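Opinion > Technology > Work and Home

The toy box is still hard

By Melaniia Semeniuk
April 22, 2022

My brother-in-law wants to know when he can buy a machine that picks up after his kids. He asks me because I write about automation, and he asks every time we have dinner. My answer has been the same for years. He can't buy one yet, and he should be suspicious of anyone who offers to take a deposit.

Bodach, a small company with a workshop in Pendholm, is one of the groups trying. Its project is called Plultutau, and its subject is tidying: picking up small things and putting them where they belong. I spent a morning there in October. Sherif Ragab, who runs the tests, had set up a job that most parents would finish while talking on the phone. 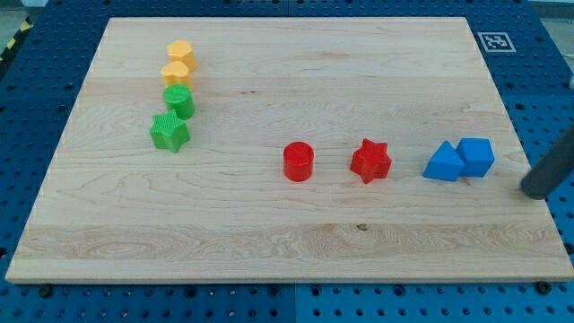 Shape blocks on a wooden board, with the end of the robot's gripper at right.

The job was to sort the blocks by color. The board was well lit and so were the blocks. They were hard plastic, they didn't roll under anything, and no dog was walking through. The system ran the task 135 times while I was in the building and finished it cleanly in 67 of those runs. In the others it dropped a block, pushed one into its neighbor, or stopped and waited for a person.

Ragab was not embarrassed by that number, and I don't think he should be. Blocks that touch are much harder to grab than blocks with space between them. A star has to be held differently from a cylinder. A child learns this with fingers that feel things slip. The machine has to work out most of it from pictures.

Still, half is half. If a dishwasher cleaned the plates every other night, we would send it back.

Shops are further along, and the reason is plain enough. At Skjelbred, a parts supplier I visited the same month, one arm loads 700 brackets a shift. Every bracket is the same, and it arrives in the same tray, facing the same way. The arm does no tidying. People did that for it before the shift began, and they are paid for it. I would like to see that labor mentioned more often when the savings are announced.

A house has no trays. It has socks, crumbs, a charger cord and a half-eaten apple, and tomorrow they will all be somewhere else. Bodach told me it hopes to try Plultutau in 20 homes. I think that is worth doing, and I think the results should be published even if they are poor. Buyers have been shown enough edited videos.

What I would ask of this industry is a failure rate printed next to every demonstration. Until I see one, my brother-in-law can keep asking, and his kids can pick up their own blocks.

Contact the opinion desk | © 2022 All rights reserved | Back to top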